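Lillonitz park to replace queue system on Prasari river ride

The Prasari river ride at Lillonitz will close in November for a change of queue and dispatch equipment, the park operator said in a notice to passholders. The ride is expected to reopen after 33 days. The station building stays as it is, and the boats will return with the same seating layout.

Under the new arrangement, guests will receive a return time at the entrance kiosk or through the park app. The covered section of the present queue will remain in use as a holding area for parties whose time has come up. The outdoor switchback next to the snack terrace will be removed and paved over.

The software is supplied by Ustix, which already handles dated admission at the park gates. Each return window will last 10 minutes. A party that misses its window can rejoin at the kiosk but will be assigned the next free slot, with no priority. Passholders will be limited to one open reservation at a time, the same as day guests.

Dispatch is the other part of the work. Boats now leave the station when the operator releases a hand brake on the loading belt. The replacement uses sensors under the belt and a fixed interval, and the operator keeps a hold button for slow loading. According to the notice, the interval will be set during testing and may differ between weekdays and school vacations.

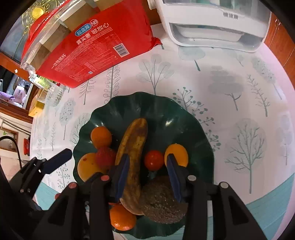 Fikri Latuheru wrote in the passholder forum that the return times would help families only if the kiosk issued one slot for the whole party, and asked whether a parent waiting with a small child could board later without taking a second reservation. The park replied that rider swap will continue. The second adult will be given a paper pass at the station, valid until closing on the same day.

Guests without a phone can complete every step at the kiosk, which prints the return time on a slip. The slip has to be shown twice, once at the holding area and once at the platform. Lost slips can be reprinted by scanning the admission ticket. 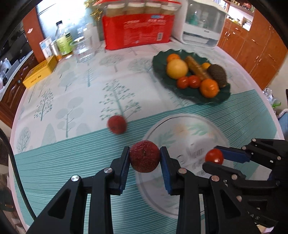

The height requirement and the boarding procedure for guests using wheelchairs are unchanged. The transfer boat will be called from the exit side, as before, and will not count against the return windows. Lockers at the entrance will be moved to the path leading to the Pyo carousel, where the first 4 hours are included in admission.

Test runs with park employees are planned for the last 7 days of the closure, with boats running both empty and loaded. The photo point at the final drop will be out of service during that period and will reopen with the ride. The park will post the first available return times on the app at 9 a.m. on reopening day. Kiosks will open at the same hour.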